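Search this site Enter keywords Go

About Otoston

Otoston packs small parts for other companies. Screws, hinges, felt pads, the plastic elbow that comes with your shower hose and that you lose before you get the shower hose open. We have been doing it in the same low building on the Narnach road since the days when the most advanced machine on the premises was the time clock, and that ran slow.

We started with one packing bench and a customer who paid in installments. Today there are nine benches on the main floor, an assembly room behind it, and a customer list we are proud of, even the ones who call at ten to five. On a good day we send out 3,000 kits. On a bad day we send out fewer and spend the afternoon looking for a box of washers.

What we do

Most of our work is kitting. A manufacturer sends us parts in bulk, we put the right number of each into a bag, and somebody at a kitchen table eventually opens the bag and swears at it. We also do light assembly, labeling, and returns. Returns are a subject on which everyone here has views.

How the robots got here

For years our position on automation was that it was for people with higher ceilings. Then the Mittal line came in, a job made up almost entirely of picking up one little thing and setting it down next to another little thing, for eight hours. Our packers did it well and hated every minute. Two of them asked to be moved to returns, and that got the attention of the front office in a way no memo ever had.

So we bought two arms. Before either one was allowed near a customer's parts, we set up Fliltent, our name for the practice program we run in simulation. A job gets worked out on the computer first: a plain table, a gripper, something simple to pick up. The people who do that working out are packers. We tried it the other way for a month, with an outside engineer, and he was very good, and he had never packed a bag in his life. 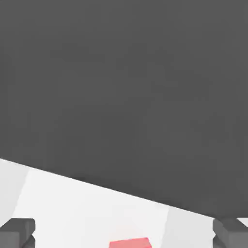 The training takes nine weeks, half days, at full pay. You learn to set up a practice job, run it, see where it goes wrong and change it. A lot of the time goes into things a packer's hands have known for years and never had to say out loud, such as how far to open your fingers before you reach for something, or which way to come at a part when it has landed a little crooked. It is humbling to spend a morning explaining to a computer how to pick up a block. It also makes you better at training new people, who at least laugh in the right places.

What changed, and what didn't

Nobody was let go. We put that in writing before the arms were delivered, and the paper is still taped up in the break room, under the notice about the microwave. The arms took over the placing work on the Mittal line. The people who used to do it now split their shifts between checking finished kits, setting up jobs in Fliltent and running the smaller orders, which change too often to be worth teaching to anything with a power cord.

Sore wrists are less of a topic at lunch. Software updates are more of one. Some of our longest-serving packers took to the new work right away and are now unbearable about it. A few tried it, said it was too much sitting, and went back to the benches, where we were glad to have them. Anyone who sets up jobs is on a higher pay grade, and that did more for morale than the speech we gave.

There are things we got wrong. We put the arms by the loading door, where the February draft made everybody who worked near them miserable. We wrote the first set of instructions ourselves in the front office and had to have them rewritten by people who understood the work. We also held a naming contest for the arms and will not be publishing the results.

We still pack a great deal by hand. Felt pads stick to each other, soft bags slump, and some customers change their minds about the washer count at lunchtime. For that you want a person, preferably one who has met the customer.

Working here

We hire packers, and we train them. You don't need to know anything about robots or computers to start. You do need to be able to tell a six-millimeter bolt from a five, or be willing to learn it the hard way. New hires spend their first stretch at the benches and can put in for Fliltent training after that.

Visitors are welcome if they call ahead. Use the side entrance. The front door sticks, and it has been on the list for a while.

Page last updated December 2018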